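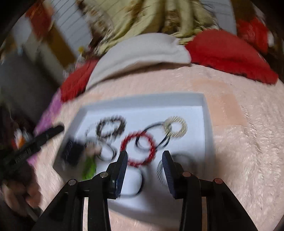 Small-Stuff Storage: Which Tips Are Worth Your Time?

Home | Kitchen | Laundry | Closets | Workshop | Ask Us

By Mal-soon Lim
January 14, 2024

202 shares 13 comments

Every winter the same organizing advice comes back, usually next to an ad for bins. I've tried most of it in my own apartment, and I have my doubts about a good deal of it.

Drawer dividers

The claim is that a divided drawer stays neat. Mine stayed neat until October, when the compartment for batteries filled up and the extra ones moved in with the tape. Fixed dividers assume you will always own the same amount of everything. If you want them, get the kind that slide, and measure the inside of the drawer at the bottom. Plenty of drawers are narrower down there than at the lip.

Shallow trays

I'll give these a pass. A tray you can see into beats a lidded box for hair ties, clips, spare buttons and other things you grab in a hurry. Whether you need to sort them by color is another matter. I did it once and it lasted four days. A tray also shows you when you have too much, and with hair ties the stretched-out ones should go first. Pull each one and let go. If it stays long, toss it.

Label makers

A friend lent me her Ullska for a weekend. I labeled 21 containers and have since relabeled nine of them. Masking tape and a marker did the same job and peeled off without leaving gum behind. On freezer containers, put the tape on before the food goes in – it won't stick to a frosty lid no matter how hard you press.

Vinegar for everything

Vinegar is fine on a kettle with scale in it. Fill it halfway with equal parts vinegar and water, bring it to a boil, leave it for half an hour, then rinse twice. Keep it off marble and other natural stone, which it will etch. I have never seen it "deodorize" a trash can for longer than an afternoon. Dish soap and hot water work better, and the can has to dry fully with the lid open.

Vacuum bags for bedding

They do save space. They also leak. Two of my three Pustov bags had puffed up again by spring, and the down comforter in the third took days to fluff out. For a fleece or fluffy blanket I'd use a plain cotton pillowcase on a high shelf. For guest bedding you hardly touch, maybe the bags, if you check them now and then.

The rolling cart

The Xie cart costs $79 and is supposed to fit the gap beside any fridge. Measure your gap first, baseboard included. Mine was half an inch too tight, and the return shipping came out of my pocket.

13 comments | Share | Print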